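Busero to start charging for carryout bags in September

Shoppers in Busero will pay for disposable carryout bags starting in September, after the town council voted to end free bags at grocery stores, pharmacies and takeout counters.

The charge will be 27 cents a bag, paper or plastic. Stores will keep 2 cents of that to cover their costs, and the rest will go into a town fund for storm drain cleaning. Produce bags, prescription bags and bags for raw meat are exempt.

Drain crews have complained for years about plastic film packed into the grates along Dow Street, where the road dips before the river. Last spring a blocked grate there flooded the parking lot behind the Gratix supermarket and closed it until late afternoon.

The town will also hand out 2,000 reusable bags before the charge begins. Residents can pick one up at the library or the town clerk's office, one per household, with a utility bill or other proof of address.

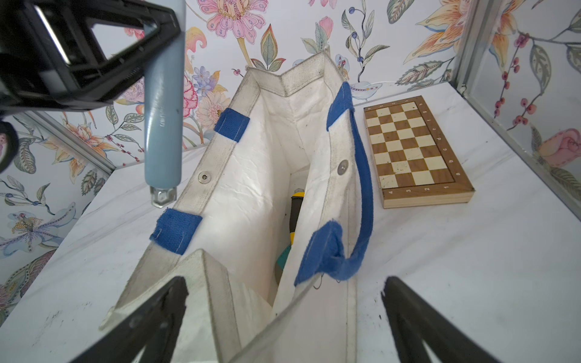

Catriona Skinner told the council the giveaway was too small and that many people who walk to the store would end up paying every week. She asked for a second round of bags to be set aside for seniors and for families who get food assistance. The council agreed to look at it when the budget comes up again, but made no promise.

Store owners were split. Gratix said in a written statement that it would follow the rule and would put reminder signs at the entrances and in the parking lot. Several smaller shops asked to be left out. The council turned them down but gave any store with fewer than 2 registers extra time to use up the bags it already has in stock.

Those stores must file a one-page form with the clerk listing how many boxes they have left. The form will be on the town website by the end of next month. Paper copies will be at the counter — the clerk's office closes at 4:30 p.m.

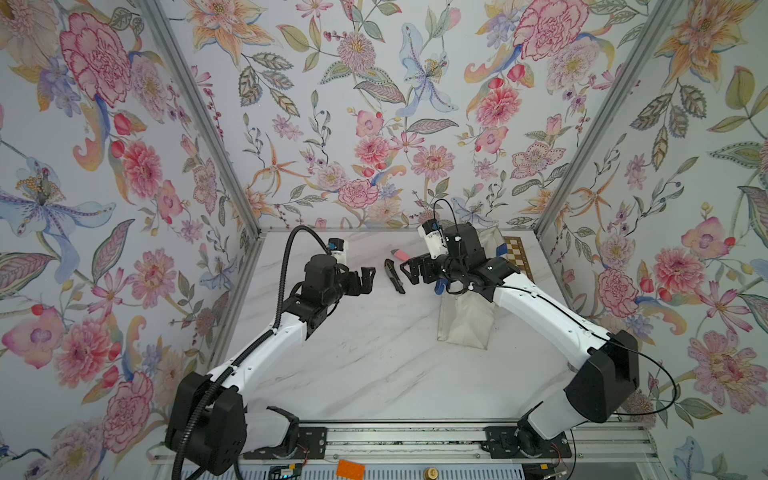
Fines for stores that keep giving out free bags will start with a written warning. A repeat violation carries a fine of $200. Shoppers can't be fined under the rule, and cashiers won't be asked to check whether a bag brought from home is the right kind.

The measure passed after two hours of public comment, most of it in favor. Ishbel Chisholm, who wrote the first draft, had wanted a full ban on plastic bags. She said she accepted the charge after talking with store managers, who told her paper bags were often in short supply.

She also asked residents to wash reusable bags from time to time. Cloth bags should be emptied and checked for receipts and crumbs first, and a bag used for meat should be kept apart from the others.

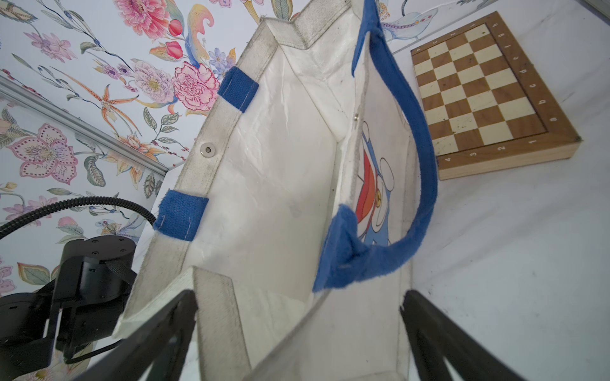
White tote bag with blue handle and snap buttons.

The clerk's office will mail a notice to every licensed store in town, along with a sign to post at the register. Stores that need more signs can print them from the town website. The council will review the charge after one year, using monthly sales reports from the stores.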